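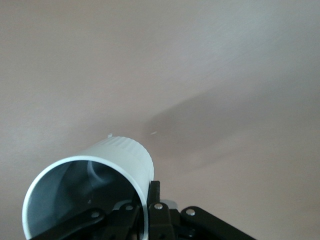
Why Do Cups Have Ridges?

Look at the cups in your kitchen. Some are smooth on the outside. Others have thin lines or bumps running along the wall. These bumps are called ridges, or ribs. A cup with ribs is a ribbed cup.

Ribs can make a cup look nice, but they also do a job. To see what the job is, you need a sheet of paper.

Try it with paper

Hold a flat sheet of paper by one short edge. The other end droops. Paper is thin and it bends easily.

Now fold the same sheet back and forth like a fan. Open it a little and hold it by one end again, with the folds pointing away from you. It sticks straight out. You can put a pencil on it and it may hold that up too.

You did not add any paper. You changed its shape. A folded sheet is harder to bend because some of the paper is now higher and some is lower. To bend it across the folds, you would have to stretch the high parts or squash the low parts. Paper does not like to stretch, so it stays stiff.

Ribs in a thin wall work the same way. They let a maker use less material and still get a wall that does not bend much when you squeeze it.

Where else can you find ribs?

Cardboard boxes. Tear the edge of an old box and look inside. There is a wavy layer between two flat layers. The word for this wavy shape is "corrugated."

Food cans. Many soup cans have rings around the middle. The rings help the can keep its round shape when it is stacked or bumped.

Metal roofs. Barns and sheds often have wavy metal roofs. The metal is thin, but a roof like this can carry snow.

Seashells. A scallop shell has ribs that spread out like a fan. The animal grew them itself.

Leaves. Big palm leaves are folded, so they can reach out a long way from the stem without flopping over.

Why are cups round?

Round walls are strong too. When you press on a flat wall, it bends in the middle. When you press on a curved wall, the push spreads out along the curve. A round cup also has no corners, so it is easier to wash and easier to drink from.

The top edge is called the rim. On many paper cups, the rim is rolled over. Squeeze an empty paper cup near the middle, then squeeze it at the rim. The rim is harder to bend.

Test it yourself

You need two sheets of paper, tape and some small books.

1. Roll one sheet into a tube and tape it.
2. Fold the other sheet into narrow pleats. Roll it into a tube with the pleats running up and down, and tape it.
3. Stand both tubes on a table.
4. Put one book at a time on each tube until it falls down.
5. Write down how many books each tube held.

Make the tubes the same height, or the test will not be fair. If a tube leans to one side, start again with a new sheet.

Words to know

Rib: a raised line that makes something stiffer.
Stiff: hard to bend.
Rim: the top edge of a cup or bowl.
Corrugated: shaped into waves or folds.
Pleat: a fold pressed into paper or cloth.

Written by Aurora Vieira. Drawings for the printed version by Américo Mendes.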